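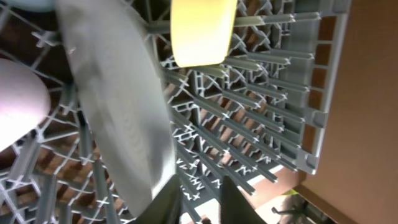
Getting the Kitchen Ready for Showings

Sellers will repaint a whole hallway and then leave a crusty sponge by the sink. I have been walking people through their own houses in Drinley for long enough to know that buyers forgive a hallway. They do not forgive a sponge.

What follows is the kitchen part of the list I hand out before a listing goes live. Most of it costs nothing. All of it is boring.

Clear the counters, then clear them again

The first time, you will put away the mail and the blender and feel very pleased with yourself. Go out, come back in through the front door like a stranger with a mortgage approval, and do it again. Two things may stay out. The coffee maker usually wins one of the spots after a family argument.

Anything that lives by the sink goes under the sink: soap, brushes, gloves, the rack if it lifts out easily. Put it all in one tub so you can do it in a single trip when the agent calls at 8 a.m. to say someone is in the driveway.

Do the dishes before you do the flowers

Divya Pinto, who sold the corner house on Londberg Street, had peonies on every flat surface and a full sink. The feedback sheet mentioned the sink.

Wash up right after breakfast, dry by hand and put everything in the cupboard. Don't hide dirty pans in the oven. Buyers open ovens. They also open the fridge, the pantry and, in one case I would like to forget, a drawer that had been keeping its contents private since the previous owners.
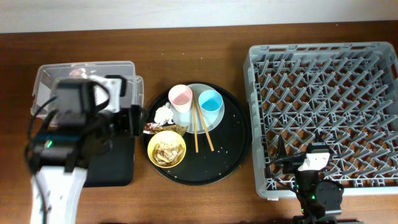

Wipe the table while you're at it, including the edge where people's hands go. A sticky edge can undo a nice dining area faster than a dated light fixture, and it takes one damp cloth to fix.

Leave some air in the cupboards

Packed shelves tell people the kitchen is too small, even when the real problem is that you own 21 mugs. Box up a third of what you have and send it to a relative with a garage. Line up what's left with the handles facing the same way. Yes, it looks ridiculous. It also looks good in the listing photos.

Go easy on smells

No fish the night before. No curry either, and I say that with regret. The old trick of baking cookies before an open house still works on some people, but the rest now walk in and ask what you're covering up. Open a window for twenty minutes, take out the trash and run half a lemon through the disposal.

Fix the drip, skip the remodel

Jayanthi Ramasamy asked me last spring if she should spend around $2,000 on new countertops before listing. I said no. She replaced a washer in the faucet, recaulked behind the sink and tightened the cabinet door that had been hanging at an angle since she moved in. The money went toward the movers.

Last thing before you leave

Lights on, blinds up, dishwasher closed, dog in the car. Take the grocery list off the fridge, especially if there are opinions about the neighbors on it.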